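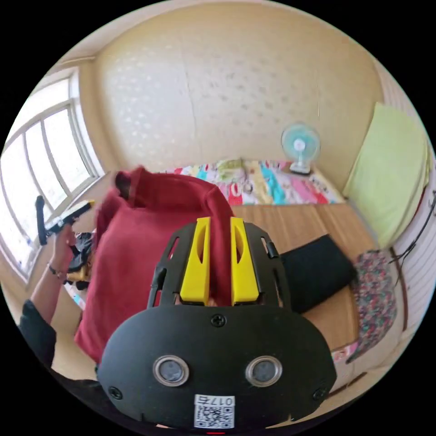

Figure 4. Handling a red garment with the hand-held grippers of the Wusolero kit.

4.2 Garment handling with the rented kit

The Wusolero kit is offered by Gritness as a monthly rental. It contains a pair of hand-held grippers with yellow fingers, a charger and access to the upload service. We rented one kit in July and used it in private homes in Hastdale. In total 193 garment episodes were uploaded, of which five were rejected by the service for lost tracking. The plan allows 3,000 episodes, so the limit was never a concern for us. 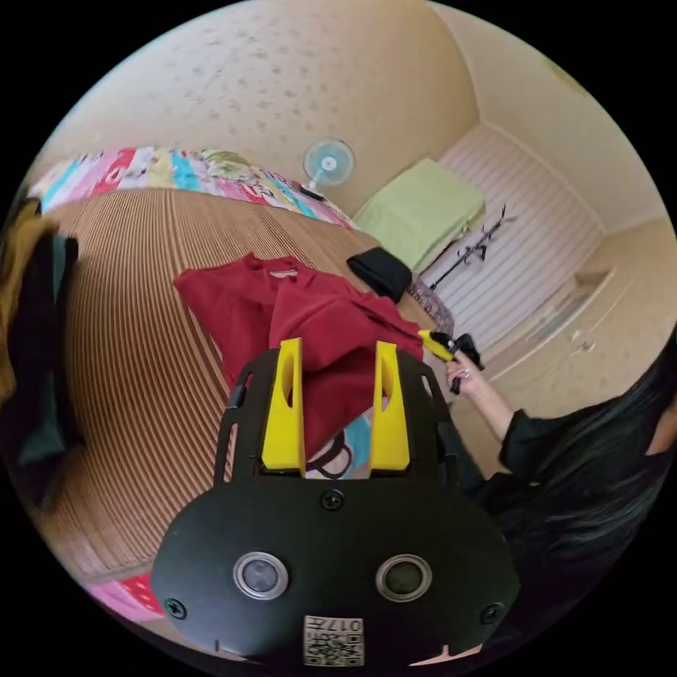 Si-eun Ma remarked that the price is fair for a small laboratory, but that the manual says too little on calibration — she had to write to the supplier twice before the first upload was accepted.

We share this view. The calibration steps are given only in the Do application, and the printed guide does not refer to them.
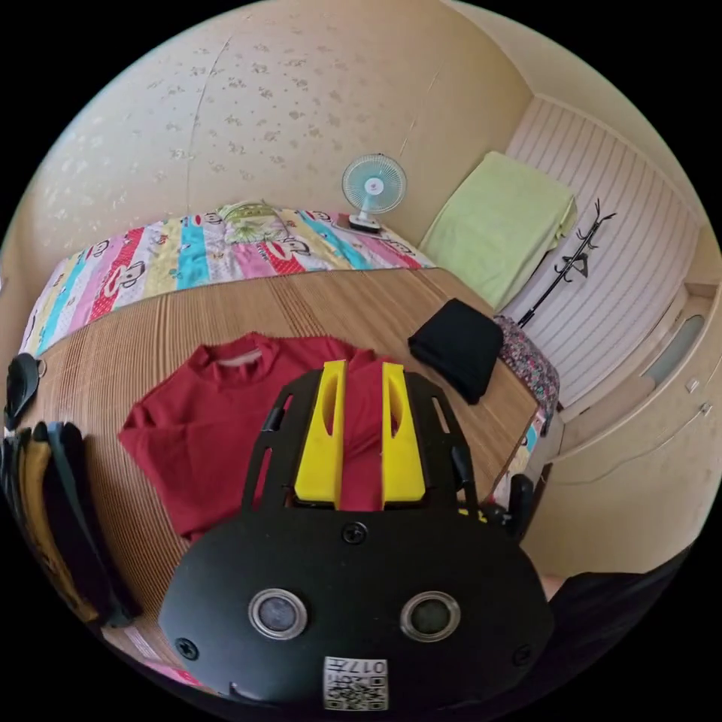
The second weakness is the export format. Left and right recordings are delivered as separate archives, and the user must align them by time stamp before training.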